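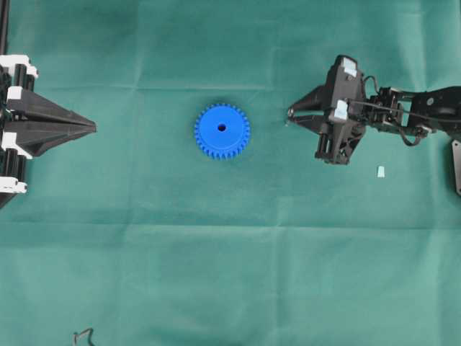
About Stindstead Technical College

Stindstead Technical College provides full-time and part-time courses in engineering, design and the building trades. The college has 470 students on its roll and employs 57 teaching and support staff across two sites, at Derwood and Magaña House.

Our courses

Students join in September and follow a common first term before choosing a main subject. Mechanical engineering is taught at Derwood, where the workshops have places for 100 students. Design, drawing and evening classes are held at Magaña House — the older of our two buildings — together with the library and the student advice office.

Working with employers

The college arranges work placements with 70 local firms. Students on the second-year course spend one day a week with an employer and are visited there by their tutor. The Zomamov Bursary helps with travel and the cost of tools. Application forms are held at both reception desks.

Governance

The college is run by a board of governors, which meets each term. Minutes are available on request.

Page last reviewed: 04/10/2026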